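Subject: Re: [mokside-garden] Water turns for the allotments
Date: 8 April 2026

Hello all,

Thank you for the answers about the hose rota. I have read all of them. The pump at Mokside is from 1991 and gives enough pressure for one row at a time, so I would like to keep the turns we had last year. 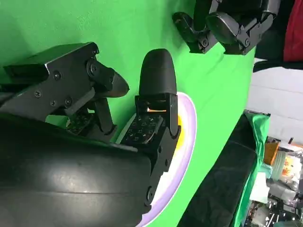 Bresta wrote:
> Please do not start the turns before May. The lower row
> is still very wet, and my onions stand in water.

I agree with this. Until then, please use cans. Plots 1 to 48 take the tap by the Welcombe gate, and plots 49 to 83 take the tap near the compost.

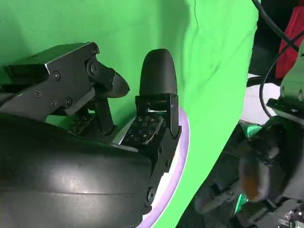 Can we fill barrels overnight?
The hose must be closed when the last person leaves, so please fill them in your own turn. One barrel of 400 liters for each plot is the limit.

Two more points for the list:

1. Bring your own hose connector, because the old ones leak.

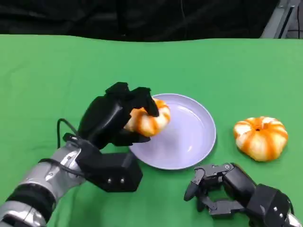 2. Write your plot number on the sheet inside the shed door. If you want to change your turn with a neighbor, write this there too.

With kind regards,
Na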